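Exam stuff, week whatever

16th February

Quick one, got to be at work by 8. So I put my application in for the Skosotis Water technician trainee intake - finally. Closed the tab three times in January before I did it.

Went in as number 2136 on the portal, for 200 spots. Not great odds but the cousin who told me about it says half of them never turn up on the day.

Syllabus is a 332 page PDF with no index. Basic electrical, pumps and valves, maths, a bit of workplace law, then "general awareness" which could be anything. The written paper is two hours, multiple choice, and you lose marks for wrong answers so no guessing. Then a practical out at the Flisberg depot if you get through.

My plan, such as it is:
Maths before work, every day
Electrical at night at the kitchen table
Law on the bus, its mostly memorising

Using the Kashyap book for electrical, secondhand, somebody has already done all the excercises in pen. Also tried the Tivard practice tests. Failed the first one, passed the second by a mark. The centre near me books out early so pay the fee as soon as you get the email.
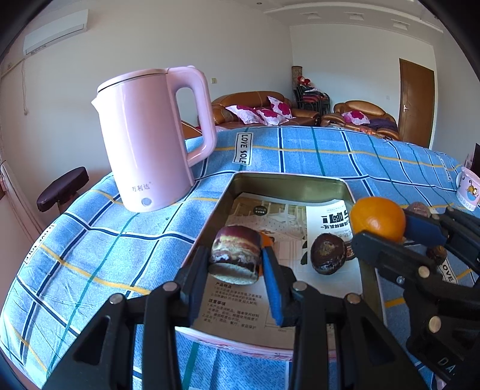 Mirsad Vukadinović wrote in to say leave the law section till the last fortnight, he did it first and had forgotten the lot by exam day. Fair enough. Swapping it with pumps then, and the bus can be for valve diagrams. Will post my next practice score, good or bad.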